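Section 4: Starting the Shift with the Bin-Picking Cell
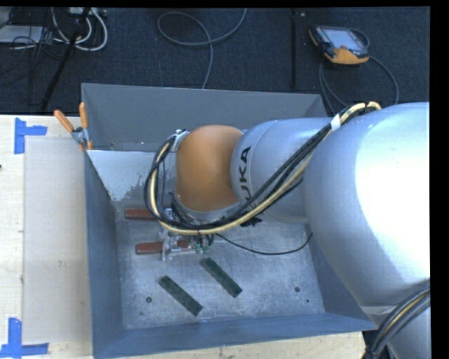

Before you get to the steps, a word to those of you who have sorted blocks by hand at the Grendolstead shop for years. You know this material better than any of us who wrote the guide, and the cell was set up with that in mind. The arm does the reaching and bending. You still decide what goes into the bin, when a batch is good enough to send on to Fladen, and when the whole thing needs to stop for a minute while you have a look. Most people feel a little awkward with it for the first few shifts, and then one morning they notice that their shoulder isn't sore, and they start offering opinions on how the program could be better. Please do offer them! Renu Sachdeva keeps the list and reads every line of it.

This section covers the start of a shift, loading the bin, and handing the cell over. For the safety lockout, go back to Section 2. Everyone reads Section 2 first, even if you ran the old Katiyar line.

4.1 Before you power up

1. Walk all the way around the cell. Look for cables lying where someone might step, and for anything left on the floor from the shift before.

2. Find the teach pendant and check that its cable runs freely back to the robot, with no kinks. Pick it up and keep it with you. Whoever holds the pendant is in charge of the cell, and that goes for supervisors too.

3. Look over the cables that run along the arm and down to the gripper. They need enough slack for the wrist to turn, and the strap holding them should be snug. If a loop has worked its way lower than you're used to seeing, call Nam-gil Na before you start.

4. Check the bin floor for splinters and dust. Scuffs and speckled wear marks on the metal are normal and don't need reporting. A dent or a raised edge does.

5. Press down the blue tape corners on the table with your thumb. They mark the place area, and if one has lifted or moved, tell Nam-gil. Please don't re-tape it yourself, however straight your eye is - the program was taught to those corners.

CAUTION: Never reach into the bin while the arm is enabled, even if it has been standing still for a good while. It may only be waiting for its next instruction.

4.2 Loading the bin

1. Put the cell on hold from the pendant and wait for the arm to go to its park position.

2. Lay the pieces in by hand, a few at a time. They can point any way they like and they can touch one another, but they should lie flat on the floor of the bin. A piece leaning on a sloped wall is the one most likely to be dropped.

3. Do not load more than 61 pieces at once. A full crate from Drulitz holds 400, so you'll be back several times, and that's how the work is meant to go. Use those visits to look at the wood. The cell can't tell a sound block from one with a hairline split, and you can.

4. Step back behind the floor line, say "clear" out loud, and release the hold.

NOTE: During the first 9 picks after loading, run at reduced speed and stay where you can see the gripper. If all goes well you may switch to normal speed and get on with your inspection sheets.

4.3 When a pick goes wrong

1. Let the arm finish its own retry. It tries again one time and then pauses.

2. If it pauses, put it on hold and wait for it to park.

3. Move the troublesome piece to an open part of the bin floor, or take it out altogether and set it aside for hand sorting.

4. Write down what happened in the shift book. "Wouldn't pick up the small one by the wall" is plenty. You don't have to know the reason, and a missed pick is never counted against the person on shift.

4.4 What your day looks like now

On a day when the cell is running, your time goes mainly to loading, inspection and finishing. Two people share each cell and trade places at the mid-shift break, so the same person isn't watching the arm all day long. We tried it the other way in October and everyone was bored stiff by two in the afternoon.

Hand sorting hasn't gone away. Odd sizes, small orders under 200 pieces and anything marked for repair still go to the long bench, and everybody takes a turn there. If you'd like more bench time, or less, talk to Renu when the rota is being made up.

4.5 Handing over

1. Put the cell on hold, with the arm parked and the gripper empty.

2. Hand the pendant to the next person directly. If they're running late, switch the cell off and hang the pendant up.

3. Go through the shift book together, including anything that looked or sounded a bit different to you.

4. Both of you sign at the bottom of the page.

Continue to Section 5 for cleaning the gripper tips.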